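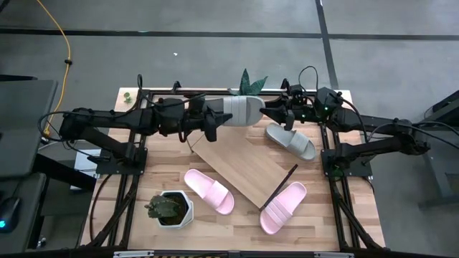 Pairs are the hard part, and any arm can pick up one shoe, according to Rafia Sial, who would want to see a full shelf come out matched before spending money on it. Her remark came in response to the trial offer that Parero opened in March for its two-arm sorting kit, called Marnico.

The kit is sold to shoe stores, rental counters and returns warehouses. It includes two arms with two-fingered grippers, a frame, the wiring and a year of software updates. Buyers supply their own table and their own shoes. Parero sets up the first station and trains two members of staff, and after that most changes are made over a phone line with the support desk in Stastden.

Trial customers get the kit for 10 weeks. They can send it back at the end or keep it on a monthly plan. Parero has not published the monthly price and says it depends on how many stations a customer runs.

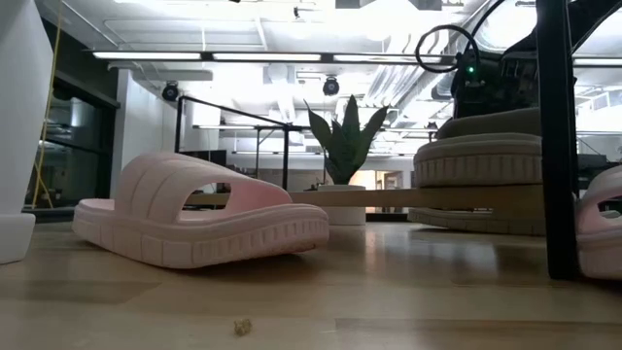
Slides and other open footwear were chosen as the first category. They have no laces, they weigh little and stores get a lot of them back in the warm months. The software was trained on 2000 recorded runs, with plants, boards and other household items left among the shoes so that the arms would have to work around them. Sneakers are next on the list - boots will take longer, said Ctibor Kratochvíl, who runs the Marnico project.

Kratochvíl said the company was not promising speed. A person at a sorting table is still faster on a short run, and the kit is meant for the hours when a table would otherwise be unstaffed. 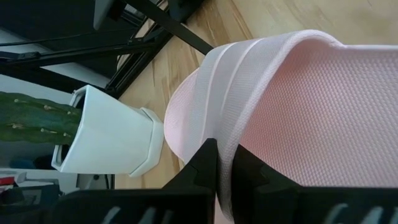
A gripper closes on a pink slide next to a potted cactus.

The first outside site is Jireš, a returns warehouse that handles footwear for small online shops. It put 247 items through one station during its test, and 215 of them went to the right bin without help. The remainder were set aside and sorted by hand. Mechthild Wallner, the shift lead there, said most of the misses were black shoes on a dark mat - the mat has been replaced and a second test is planned.

Requests for a trial kit can be made through Parero's sales office. Delivery takes six weeks, and the site needs a level floor and two grounded outlets.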